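번사이드, 클론턴 박람회장 ‘인근 숙소 1,021개’ 표시에 의문 제기… “숫자보다 위치부터 공개해야”
11월 프뢸리히 생활박람회 앞두고 단기 임대 숙소 표시 검토 결과 발표

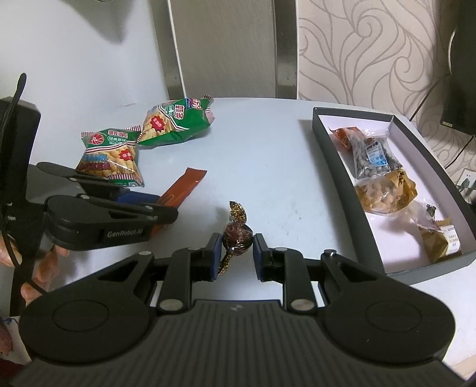 사진 제공=번사이드(Bernside)

클론턴, 2026년 7월 29일 - 단기 임대 숙소 정보 검토 업체 번사이드(Bernside)가 클론턴(Clonton) 박람회장 주변 숙소로 소개되는 온라인 목록을 검토한 결과를 발표했다. 번사이드는 검색 화면 상단에 걸린 ‘인근 휴가용 숙소 1,021개’라는 문구가 실제 예약을 하려는 사람에게 무엇을 알려주는지 의심스럽다고 밝혔다.

이번 검토는 11월 클론턴 박람회장에서 열리는 프뢸리히(Fröhlich) 생활박람회를 앞두고 이루어졌다. 행사 일정이 알려진 뒤 ‘박람회장 바로 옆’, ‘행사장 도보권’, ‘마감 임박’ 같은 문구를 단 숙소 안내 페이지가 늘었고, 번사이드에도 이런 표현을 믿어도 되느냐는 문의가 들어왔다. 번사이드의 답은 조건부다. 일부는 믿을 만하고, 상당수는 확인할 방법이 없다.

‘인근’은 어디까지인가

번사이드가 가장 먼저 문제로 꼽은 것은 거리 기준이다. 검토한 목록의 어느 페이지에도 ‘인근’이 몇 킬로미터를 뜻하는지 적혀 있지 않았다. 지도를 축소하면 숙소 수가 늘고 확대하면 줄어드는데, 제목에 적힌 1,021이라는 숫자는 그대로였다.

목록에는 클론턴 시내 숙소와 함께 졸빌(Jollville)의 숙소도 들어 있었다. 졸빌은 강 건너에 있는 별개의 도시다. 지도에서 직선을 그으면 가까워 보이지만 박람회장으로 가려면 다리를 건너 북쪽으로 돌아야 한다. 번사이드는 졸빌 숙소를 목록에 넣는 것 자체를 문제 삼지 않는다. 가격을 보고 졸빌을 고르는 여행자도 있고, 차를 가져오는 사람이라면 주차가 쉬운 졸빌이 나을 수도 있다. 다만 그 숙소가 졸빌에 있다는 사실이 상세 페이지 맨 아래, 그것도 환불 규정을 지나서야 나오는 것은 납득하기 어렵다.

번사이드는 직선거리 표시에도 회의적이다. ‘2km’라고 적힌 숙소가 실제 보행로를 따라가면 훨씬 먼 경우가 확인됐다. 클론턴 박람회장은 화물용 출입구가 있는 동쪽과 관람객 출입구가 있는 서쪽이 길게 떨어져 있는데, 거리를 어느 쪽에서 쟀는지 밝힌 숙소는 드물었다. 동쪽 울타리까지의 거리를 내세운 숙소에 묵는 관람객은 울타리를 따라 한참을 더 걸어야 입장할 수 있다.

한 집이 여러 번 세어진다

숫자 자체도 그대로 받아들이기 어렵다. 같은 아파트가 ‘전체 임대’, ‘침실 하나’, ‘장기 투숙 할인’이라는 이름으로 따로 올라와 각각 한 건으로 집계된 사례가 있었다. 방 하나를 예약하면 집 전체 임대는 당연히 불가능해지지만, 목록의 총수는 이를 반영하지 않는다.

여기에 현재 예약을 받지 않는 숙소가 더해진다. 달력이 통째로 막혀 있거나, 소유주가 여름에만 빌려준다고 적어 둔 집도 ‘인근 숙소’에 포함돼 있었다. 11월 행사에 갈 사람에게 여름 전용 별채는 없는 것과 같다.

번사이드는 중복과 휴면 숙소를 뺀 총수를 이번 발표에 담지 않았다. 운영자가 내부 자료를 공개하지 않는 한 외부에서 정확한 수를 낼 수 없고, 부정확한 숫자를 또 다른 부정확한 숫자로 대신하는 일에는 관심이 없다는 것이 회사의 입장이다. 겉으로 보아 같은 건물, 같은 거실로 보이는 매물이라도 실제로는 다른 층의 다른 집일 수 있다. 번사이드의 검토 방식에도 이런 한계가 있음을 밝혀 둔다.

‘1박 50유로부터’의 조건

가격 표시도 검토 대상에 올랐다. 페이지 상단에 반복해서 등장한 문구는 ‘1박 50유로부터’였다. 번사이드가 프뢸리히 생활박람회 기간을 입력하자 이 가격에 예약할 수 있는 숙소는 나타나지 않았다. 최저가는 비수기 평일에, 한 사람이, 긴 기간을 묵을 때 적용되는 금액이었다.

행사 기간으로 날짜를 바꾸면 최소 숙박일 조건이 붙고 청소비가 따로 더해진다. 청소비는 하루를 묵든 일주일을 묵든 같은 금액이어서 짧게 다녀갈 관람객일수록 부담이 크다. 침구와 수건을 별도로 청구하는 집도 있었는데, 이 항목은 결제 직전 화면에서야 확인할 수 있었다.

가족 단위 여행자를 겨냥한 대형 주택 가운데에는 행사 기간 전체 요금이 2,000유로로 표시된 집도 있었다. 인원수로 나누면 호텔보다 싸다는 설명이 붙어 있었지만, 그 계산은 거실 소파침대까지 모두 채웠을 때만 성립한다. 어른 여럿이 욕실 하나를 나누어 쓰며 아침마다 박람회장 개장 시간에 맞춰 나가야 한다면, 그 절약이 얼마나 반가울지는 각자 판단할 일이다.

번사이드의 숙소 검토 책임자 하네커 판다이크(Hanneke Van Dijk)는 “총수가 크다는 말은 고를 것이 많다는 뜻으로 읽히지만, 날짜와 인원을 넣고 나면 남는 집이 얼마 없는 경우를 계속 보게 된다”며 “숙소를 찾는 사람에게 필요한 것은 자기 날짜에 비어 있는 집의 주소와 최종 금액”이라고 말했다.

후기와 사진, 어디까지 참고할 수 있나

번사이드는 이용 후기의 활용도도 제한적으로 평가했다. 후기가 많은 숙소라도 대부분 여름철 투숙객이 남긴 글이어서 난방이나 온수, 이른 저녁의 골목 조명에 관한 내용은 찾기 어려웠다. 11월의 클론턴은 해가 일찍 지고 강바람이 강하다. 테라스가 훌륭하다는 칭찬이 아무리 길어도 이 시기 투숙객에게는 쓸모가 적다.

‘박람회장 가기 좋다’는 후기도 주의해서 읽을 필요가 있다. 글쓴이가 차로 갔는지 걸어서 갔는지 밝히지 않으면 다른 여행자에게 적용하기 어렵다. 행사 때마다 서쪽 주차장이 관계자 전용으로 바뀌고 일반 차량은 외곽으로 안내되므로, 차로 잠깐이면 도착했다는 경험이 행사일에도 반복된다고 볼 근거는 없다.

숙소 소개 사진은 넓은 화각으로 찍은 것이 많았다. 번사이드는 방의 면적을 숫자로 적지 않은 집이라면 소유주에게 직접 물어볼 것을 권한다. 답이 늦거나 애매하다면 그것도 참고할 만한 정보다.

‘마감 임박’ 문구에 대한 견해

여러 페이지가 예약을 재촉하는 문구를 쓰고 있었다. 번사이드 담당자가 같은 숙소를 날짜를 달리해 다시 열어 보았을 때도 ‘마지막 한 채’라는 표시는 그대로였다. 실제로 한 채뿐인 단독주택이라면 틀린 말이 아니다. 그 집은 언제나 마지막 한 채다.

행사 기간에 숙소 수요가 몰린다는 점은 번사이드도 부정하지 않는다. 그러나 재촉 문구에 밀려 환불 불가 조건으로 결제하는 것은 별개의 문제다. 프뢸리히 생활박람회의 세부 일정은 아직 확정 전이며, 하루만 관람할 사람이 최소 숙박일을 채우느라 쓰지도 않을 밤까지 사게 될 수 있다.

예약 전 확인할 사항

번사이드는 클론턴 박람회장 주변 숙소를 찾는 여행자에게 다음 사항을 확인하라고 당부했다.

숙소 주소가 클론턴인지 졸빌인지. 정확한 주소를 예약 후에만 공개한다면 최소한 거리 이름은 요청할 것.
거리 표시가 직선 기준인지 보행로 기준인지, 그리고 박람회장 서쪽 관람객 출입구에서 잰 것인지.
청소비와 침구 비용, 지방세를 모두 더한 최종 금액.
행사 일정이 바뀔 때 적용되는 취소 조건. ‘유연한 취소’라는 이름만 보지 말고 기한을 읽을 것.
저녁 시간대 버스 운행 여부. 졸빌 방면 노선은 낮과 밤의 배차가 다르다.
단기 임대 등록번호 기재 여부.

운영자에게 보내는 요청

번사이드는 숙소 목록 운영자들에게 개선 요청서를 보냈다. ‘인근’의 기준 거리를 제목 옆에 표시하고, 같은 집을 여러 번 집계하지 말며, 예약이 닫힌 숙소를 총수에서 제외하라는 내용이다. 최저가를 내세울 때는 그 가격이 적용되는 날짜를 함께 적어 달라고도 요청했다.

발표 시점까지 기준을 바꾸겠다고 답한 운영자는 없다. 한 곳은 “이용자의 선택 폭을 넓히기 위한 표시 방식”이라고 회신했으나, 강 건너 도시의 닫힌 숙소가 선택 폭을 어떻게 넓히는지는 설명하지 않았다.

판다이크 책임자는 “박람회장 바로 앞에 있는 좋은 집도 분명히 있고, 그런 집을 정직하게 소개하는 소유주들이 이런 목록 때문에 오히려 눈에 띄지 않는다”며 “행사 전에 같은 페이지를 다시 검토하겠지만 지금으로서는 크게 달라질 것이라고 기대하지 않는다”고 말했다.

번사이드는 11월 행사 개막 전에 후속 검토 결과를 내놓을 예정이다. 후속 검토에서는 박람회장 서쪽 출입구까지의 보행 경로와 행사 기간 최종 결제 금액을 중심으로 살핀다. 자기 숙소의 표시 내용을 정정하고 싶은 소유주는 번사이드에 자료를 보낼 수 있으며, 정정 내용은 확인을 거쳐 후속 결과에 반영된다.

번사이드 소개
번사이드(Bernside)는 휴가용 주택과 아파트 등 단기 임대 숙소의 위치, 요금, 취소 조건 표시를 검토하는 업체다. 숙소를 직접 중개하거나 판매하지 않으며, 검토 대상 숙소와 목록 운영자로부터 광고비를 받지 않는다.

언론 문의
번사이드 숙소 검토팀
담당: 하네커 판다이크(Hanneke Van Dijk)

본 자료의 요금과 숙소 수는 검토 당시 화면에 표시된 내용이며 이후 변경될 수 있습니다. 전재 시 출처를 밝혀 주시기 바랍니다.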